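Olitz Cervical Traction Pillow

I sit at a desk all day, and by Wednesday my neck is usually toast. We started lending this foam pillow to patients at our Wardale clinic in December, and I ended up keeping one at home - oops!

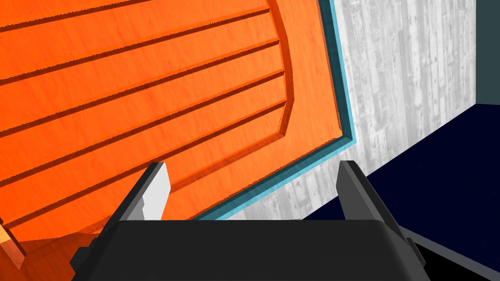 I lie on it for 15 minutes after dinner, knees bent, phone in the other room. Start with 5 if you're new to it. 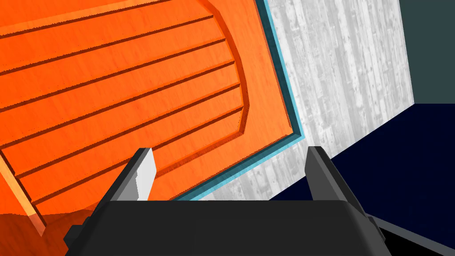 Can I sleep on it all night?
Please don't - it's shaped for short sessions.

It weighs 4 pounds and the cover zips off for the wash.
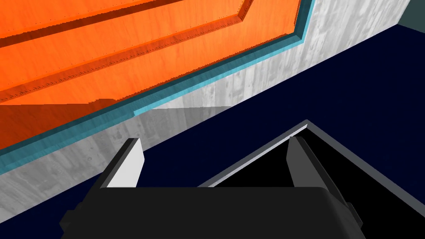 Do I need a referral to buy one?
Anyone can pick one up at the front desk for $60.

If you've had a recent neck injury, get checked first.

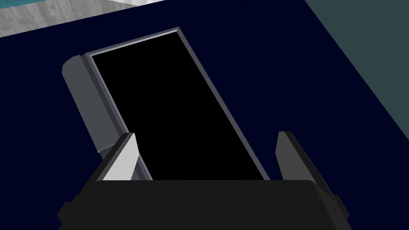
Holzer Spine & Rehab - Home Care Products Team

We keep the firmer version at Triltholm too, so just ask if you'd like to try both.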